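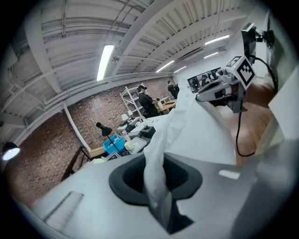 White sheet pulled up through a dark oval opening.

June 5, 2021
2 min read
944 shares

1/12
Hay fever thread. I've had it since I was at primary school and this year is the worst I can remember. A few people asked what I do about it, so I'm putting it in one place. I'm not a doctor. Ask a pharmacist before you take anything new.

2/12
Mine is grass. It starts in the second half of May and has usually gone by the first week of August. If yours starts in March when the trees come out, you've probably got a different one and your dates will be different. Mine used to ease off by the coast. Since I moved to Plullham it hasn't.

3/12
Plullham has fields on three sides. They cut the one behind the Khaemba garden centre on Tuesday and I could feel it in the back of my throat before I'd got off the bus. By teatime my eyes were nearly shut.

4/12
Tablets. I take one of the non-drowsy sort in the evening. The old sort knocked me out in double maths and I've never gone back to them. Start before the season if you can. I always mean to start at the beginning of May and I always start when I'm already sneezing.

5/12
Nasal spray. For years I thought these did nothing. I was using it wrong: head back, big sniff, most of it straight down my throat. The pharmacist told me to look down at my feet, point it slightly outwards and breathe in gently. You also have to keep at it every day. It took the best part of two weeks before I noticed any change.

6/12
Windows. Shut first thing and shut again in the early evening, open in the middle of the day if the room's unbearable. I know that's miserable in a top-floor flat. I sleep with a fan on and the window closed and I've got used to the noise.

7/12
Washing. I don't dry bedding outside in June. It smells lovely and then I lie in it all night with my nose running. Pillowcases get changed every other day. If I've been out in the park I wash my hair before bed, even if it's late and I can't be bothered. 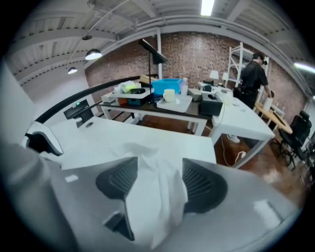
Crumpled white cloth, white tabletop.

8/12
Tissues or hankies. I've gone back to cotton hankies at home because paper makes my nose raw by the middle of the week. Wash them at 60. At work I use tissues and bin them straight away. A bit of plain ointment round the nostrils helps with the soreness, and I'm told it catches some of the pollen too. I can't say I've noticed that part.

9/12
Exercise. I do kendo on Thursdays in the church hall. Sneezing inside the helmet is as bad as you'd think, and you can't get at your nose without undoing everything. I now take the tablet a few hours earlier on Thursdays and rinse my face at the hall before we start. Running outdoors I've given up until the season's over. I go after rain if I really want to.

10/12
Getting about. The Tralent buses have those little top windows and somebody always opens them. I sit downstairs near the back with sunglasses on. Wraparound ones are best. They look daft and mine came from a petrol station, but my eyes are much less itchy by the time I get to work.

11/12
Things that did nothing for me: local honey (two summers of it, nice on toast), a bowl of chopped onion by the bed, nettle tea, and a clip that pinches your nose. If the honey works for you then carry on, you don't need to write and tell me. I've had a lot of messages about honey.

12/12
If you're wheezing or your chest is tight, that's one for the GP, so please don't sit there waiting for the grass to finish. I left it far too long when I was younger and ended up with an inhaler I should have had years before. Masks on the high street have helped me a bit as well, so I might keep mine for next June.

Adding one as it keeps coming up: yes, you can get it as an adult having never had it before. My mum started at 51. She thought it was a cold for a month.

And another, for the person who asked about eye drops. Keep them in the fridge door. Don't put them in with your contact lenses in unless the leaflet says you can. I wear my glasses until August and leave it at that.

346 comments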